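Workshop Wiki > Builds > Outdoor rovers > Todier

Todier (rover)
Last revised in March by Gilang Chin

Todier is a wheeled outdoor rover built in a shared workshop in Torelham by Lok-yiu Liu and other members. It is usually described, including in older versions of this article, as "autonomous." That word needs some care. Todier can hold a course along a paved path in fair conditions, with a person walking behind it holding a stop button. Claims beyond that rest mostly on the builders' own notes.

Origins

The project began as a replacement for Mangundap, a tracked machine that never left the workshop parking lot under its own control. Liu kept the motor drivers and the battery box and threw out the rest. The stated goal was a rover that could carry a small load from the workshop to the allotments on Civthorpe Lane and back. No round trip has been recorded. The one-way trips in the log all include at least one stretch marked "manual," and the log does not say how long those stretches were.

Construction

The chassis is welded steel tube with 6 wheels, 3 on each side, driven as two banks. Steering is done by running one bank faster than the other, a simple method that scrubs the tires badly on asphalt. The builders call the layout "all-terrain." It climbs a curb if it meets the curb squarely. On wet grass at an angle it tends to slide sideways, and the path software has no way of knowing that this has happened.

The electronics sit in a plastic food container with a gasket. It has leaked twice, both times through the cable gland and not through the lid, which the early forum posts blamed. The present gland is a proper marine one and has held so far.

Parts cost 678 dollars by the builders' count. The figure has been repeated in several places as the price of the robot. It leaves out everything taken from Mangundap, the welding gas, and the first computer, which was destroyed by a reversed connector. Anyone planning a copy should expect to pay a good deal more.

Path following

Todier looks for the path by color and brightness. The software assumes that the surface ahead is darker and smoother than whatever borders it, fits a line to each side, and steers for the point where the lines meet. The method is old, cheap to run, and easy to fool. Fallen leaves, long shadows and puddles have all pulled it off course at one time or another.

Supporters of the design point to its winter runs, when flat gray light removes the shadow problem altogether. This is fair as far as it goes. Dark asphalt against pale, frosted grass is close to the best case the method could ask for, and a good result there says little about a sunny afternoon in leaf season. 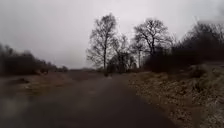
Obstacle detection is weaker still. A bumper switch and a short-range distance sensor stop the rover when something is very near. Farther off it has nothing. A post and a pedestrian are treated alike until the sensor picks them up, and at full speed the stopping distance is longer than the sensor's useful range. Liu's answer has been to lower the top speed, which works but makes the allotment trip slower than pushing a wheelbarrow.

A learned model was tried for one season and dropped. The builders reported that it was "much better in the rain." The runs behind that remark were not saved, and the comparison has not been repeated.

Current status

The rover still runs. A spray shield for the camera mount is planned, along with wheel encoders on the middle pair. A map-based version has been announced more than once, and no code for it had been shared when this article was revised.

Comments

tubeframe: Bit harsh on the steering. Every skid-steer eats tires. Ours is on its third set and we only run it on gravel.

Lok-yiu Liu: The cost figure was never meant to include the old parts, I said so in the original post. The rest I can live with. Rain logs are gone, yes. Old laptop.

m_orrin: Does anyone have the part number for the marine gland? Link in the build thread is dead.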